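Nov 2, 2020
By Fotis Karagiannis

I have taken computers apart for a living for 19 years, most of them at Starus, in the building on the Drasstead road. In September the company put robot arms on part of the teardown line. People ask me whether I am worried about my job. I am, a little, but the job itself has changed in ways that get less attention, and I would like to write about those.

Teardown is simple to describe. A desktop tower comes in, the side panel comes off, and the parts worth keeping come out before the case goes to scrap. Drives matter most to the customers. They want every one accounted for, and they want to know who handled it. For years the answer was a set of initials on a sheet, and eight of those sheets out of ten had mine on them. 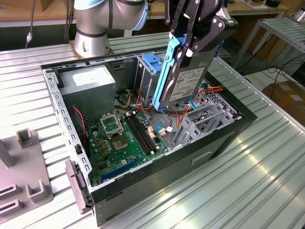 A robotic gripper holds a hard drive over an open desktop tower at Starus.

Pulling a drive is easy once. Doing it all shift is another matter. You bend over the case, find the latch with your thumb, and work the drive out past whatever cables the last owner left in the way. The sheet metal inside a cheap case will open your knuckles. I have had two rounds of treatment on my right wrist, and I don't know anyone with my years on the line who has had none. When management says the arms will spare our hands, I believe them.

What I don't believe is that the work has become unskilled. Şengül Güneş, who started the same year I did, now spends her shift looking after the arms. She decides which cases are fit to go to them and which need a person first. A tower with a bent cage or a cable tied where no cable should be will waste everyone's time. She knows that from looking at it, and she knows it from having opened thousands of them with a screwdriver. The company pays her a grade above where she was. It took her asking to get it, and it should have been offered.

The trouble is what comes after us. New hires used to learn on drives and brackets, the plain parts, before anyone let them near a board somebody wanted to resell. That was slow and dull, and it taught them how a case goes together.
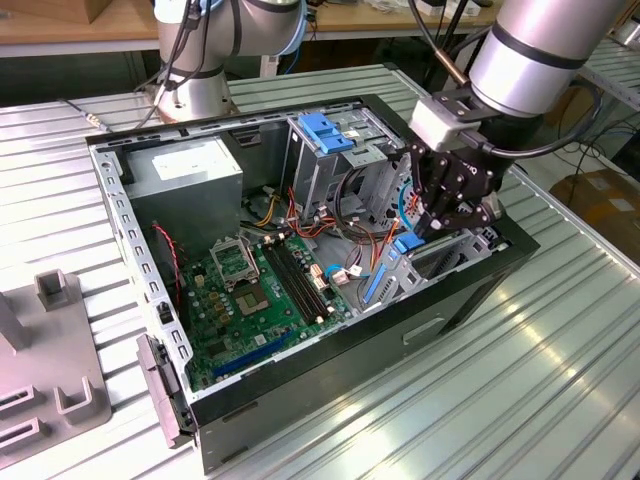 If the arms take the plain parts, the new people will have to learn some other way, and so far the plan is a binder and an afternoon with Şengül. I have read the binder. It covers the stop button very well. It says little about the difference between a Janssen case and a Zulurel case, and a person on this line has to know that.

There is also the matter of pace. A bonus used to depend on how many units a bench finished. Now part of the count belongs to the arms, and the rest of us are left with the units they can't do, which are the hard ones. Our numbers look worse than they did last year. I was promised in a meeting that this would be taken into account. I would like to see it in writing.

I am not asking for the arms to be taken out. My wrist would vote against me. I am asking for a training bench where new people strip whole machines by hand for their first 1000 units, for a pay grade that covers the people who tend the arms, and for a bonus that measures the work we are given. The company saved money on this change and can afford all of it. I have put the same requests to my supervisor, and I am waiting for an answer.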